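手染め刺繍糸の在庫と出品を一人で管理する　Dirka・Dagný Ladefogedに聞く

Dagný Ladefogedは、ハンドメイド販売サイトEltnessで手染め刺繍糸のショップ「Dirka」を運営している。現在の登録商品は216点。Lemsteadの自宅で染色から発送までを一人で行う。出品データの持ち方と在庫管理について、月曜の午前に話を聞いた。

最初に尋ねたのは品番の付け方である。Dirkaの商品名には色名が一切入らず、英字と数字だけが並ぶ。

「以前は色名を付けていました。『夕暮れ』とか『苔』とか。検索には強いのですが、染め直すたびに色がずれるので、同じ名前で違う色が存在することになります。返品の理由で一番多かったのがそれでした。今は染料の配合番号とロット番号をつないだものを商品名にして、色の印象は説明文の一行目に書いています」

配合番号は系統、濃度、媒染の順に並ぶ。ロット番号は染めた順の通し番号で、取材時点の最新は2431だった。番号は欠番が出ても詰めない。染めむらで販売を見送ったロットも台帳には残し、状態の欄に「不出荷」と記入する。

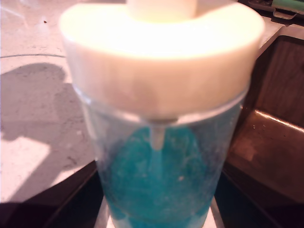
ポンプ式ディスペンサーの青い液体ソープ

台帳は表計算ソフトで作られている。列は品番、糸の太さ、かせの長さ、染色月、残数、出品の有無、備考。Eltnessの管理画面にも在庫欄はあるが、そちらは台帳の写しとして扱うという。

「サイト側の在庫は、注文が入ると自動で減ります。ただ、キャンセルされたときに戻る場合と戻らない場合があって、条件がよくわからない。ですから正は手元の台帳と決めて、夜に照合します。ずれていたら必ずサイト側を直します。逆はやりません」

照合は毎日午後9時。注文一覧を書き出し、品番で突き合わせる。差異があった行だけに色を付け、翌朝に現物を数える。数えた結果が台帳と違う場合は残数を書き換えず、調整用の行を新しく足す。あとから原因を追えるようにするためだと説明する。 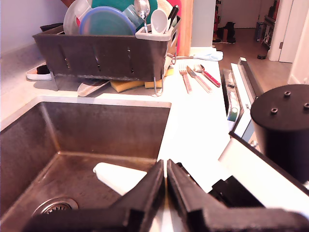 原糸の仕入れ先はSveinbjörnssonの一社に絞っている。複数社から仕入れた時期もあったが、同じ太さの表記でも撚りの強さが違い、染料の入り方がそろわなかった。

「撚りが強い糸は芯まで染まりにくいんです。表面は同じ色に見えても、刺して針を何度も通すと白い芯が出てくる。一社にすれば欠品のリスクは増えますが、配合表を一枚で済ませられる利点のほうが大きいと判断しました」

原糸が届くと、まず端から一かせを抜いて試し染めをする。基準の色は中濃度の藍系と決まっており、前回の見本と並べて差を見る。差が許容範囲を超えた場合、その箱は濃色専用に回す。淡色に使うと差が目立つからだ。許容範囲を数値で決めているかと聞くと、測色計は使わず目視だという答えだった。

「測色計は借りて試しました。糸は測る向きで値が変わります。厚紙に隙間なく巻いて向きをそろえれば安定しますが、巻く時間のほうが染める時間より長くなってしまって。いまは窓際の決まった机で、午前中だけ見ることにしています」
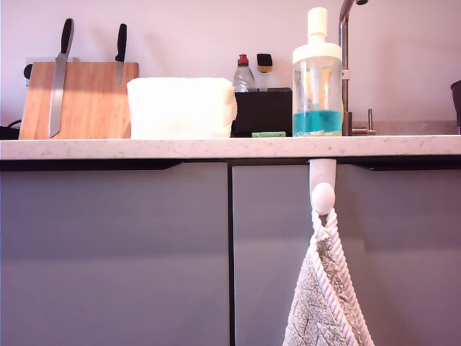

出品写真も同じ机で撮る。背景は無彩色の灰色の紙で、白い紙は使わない。白背景では自動露出が暗いほうに寄り、淡色の糸がくすんで写る。撮影後の補正はホワイトバランスのみで、彩度には触らない。1商品につき写真は4枚、構成は全体、糸端の拡大、布に刺した状態、隣り合う濃度との比較に固定している。

タグの付け方にも決まりがある。Eltnessでは商品ごとのタグ数に上限があるため、Dirkaでは前半の枠を素材と用途、後半の枠を色系統と季節に割り当てる。入れ替えるのは後半だけである。

「前半まで動かすと、何が効いたのか判別できません。変更は一度に一か所、次の変更まで2週間空けます。5月に季節タグを夏向けに替えたときは、閲覧数は増えましたが注文数は変わりませんでした。閲覧数だけ見て良し悪しを決めないほうがいいと思います」

他の出品者の商品を集めて公開するコレクション機能については、使う頻度を下げたという。掲載した商品が売り切れると枠が空白になり、差し替えの手間がかかる。現在は自店の商品と色が合う布や刺繍枠を選び、売り切れの少ない受注生産の品を優先している。
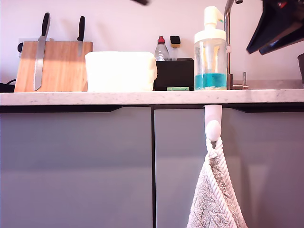 カウンター上のナイフブロックと緑のスポンジ

梱包は紙の台紙に糸を巻き付け、薄紙で包んで封筒に入れる。濃色の糸には色落ちの注意書きを同封する。文面は、初回は単独で水洗いすること、濡れたまま淡色の布に重ねないこと、の二点のみ。以前はもっと長い説明書を入れていたが、問い合わせの内容を見るかぎり読まれていなかった。

発送の重量区分は、かせの数から自動で出るよう台帳に式を組んである。境界に近い注文だけは実測する。台紙の紙質を変えたときに一かせあたりの重さが変わり、式を直すまでの間、料金不足で戻ってきた封筒が約2割あった。

今後の予定として挙げたのは、不出荷ロットの扱いの見直しである。染めむらのある糸を「混色」として別枠で販売する案を検討しているが、品番体系のどこに置くかが決まっていない。

「配合番号は使えますが、濃度の桁に入れる値がありません。むらなので。新しい記号を一つ足すと、照合用の式を全部直すことになります。そこが片付いたら出品します」

Dirkaの商品はEltnessのショップページで販売中。再入荷の通知は品番単位で登録できる。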